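Chapter 3
Fibres and Fabrics in the Home

By the end of this chapter you should be able to:
name the main groups of textile fibres
read a care label and follow it
explain why some fabrics hold more water than others

Every household owns more cloth than it thinks. When Yareli Becerra's class in Burdale listed every textile item in their homes, one family reached 366 pieces, from curtains to tea towels. Most were blends, and few students could name the fibres without checking the label.

Fibres fall into two broad groups. Natural fibres come from plants and animals: cotton, linen, wool and silk. Manufactured fibres are made by forcing a liquid through fine holes so that it sets as a thread. Polyester and nylon belong here, and so does viscose, although its raw material is wood pulp. 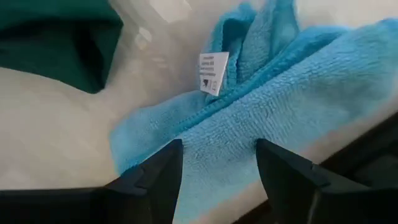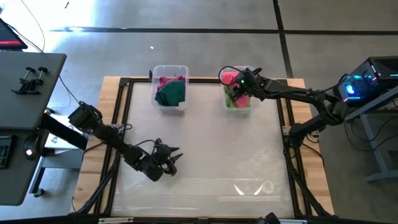

How a fabric behaves depends on its construction as well as its fibre. A flat weave dries quickly. A pile fabric has many raised ends or loops, which give it a larger surface and more space to hold water. Colour matters too, and dark items should be washed separately the first few times.

Key terms: fibre, yarn, pile, weave, blend

Before you start Section 3.1, find a care label at home and copy its symbols into your workbook.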